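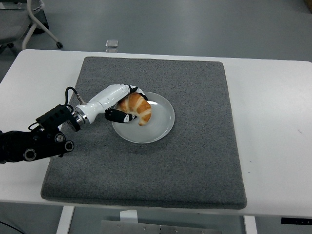 Pick-and-place work with a croissant on the Skemetti test table.

About Skemetti

Skemetti fits robotic hands to robot arms and teaches the pair of them to handle things that were never designed with robots in mind. Pastry, mostly. We have also done soap, bread rolls and one very long February of peeled eggs, which we would rather not discuss.

The company was started by Yaowalak Kaewkla and Abhishek Rajput, who met at a packaging firm where the machines were excellent at boxes and terrible at anything that went inside them. They left with a used arm, a loan and 800 square feet over a tire shop. The tire shop is still downstairs. We have learned to schedule calls around the air wrench.

What we sell is called Etness. It is a service more than a product, although there is hardware and you will get an invoice for it. You send us the item you want handled. We work out the grip, write the motions, and run them on our own table until we are bored. Then we come to your site and do it all again, since your table will be a different height.

A standard Etness trial covers 35 grasps of your item, from a plate, tray or belt, and takes a week. The full package is 2000 grasps and comes with a written report. Sunee Kongkaew writes the reports. They include the drops. Some customers have asked whether the drops could go in an appendix, and Sunee has a short answer to that.
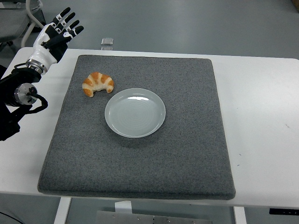
Open hand, croissant on the mat, plate to one side.

We are a team of five. Teodoro Benítez looks after hands, cables and anything with a connector. Amnuay Jaidee handles site visits and is the person you want to call when something stops at six in the morning. Yaowalak does motion planning, Abhishek does sales and the bakery run - the second job being the one he trained for, to hear him tell it.

We don't do welding, palletizing or anything heavier than a loaf. Our neighbors at Votska do, and they are good at it.

To book a trial, write to the Stevens office with a description of your item and how many you can spare. Please send more than one.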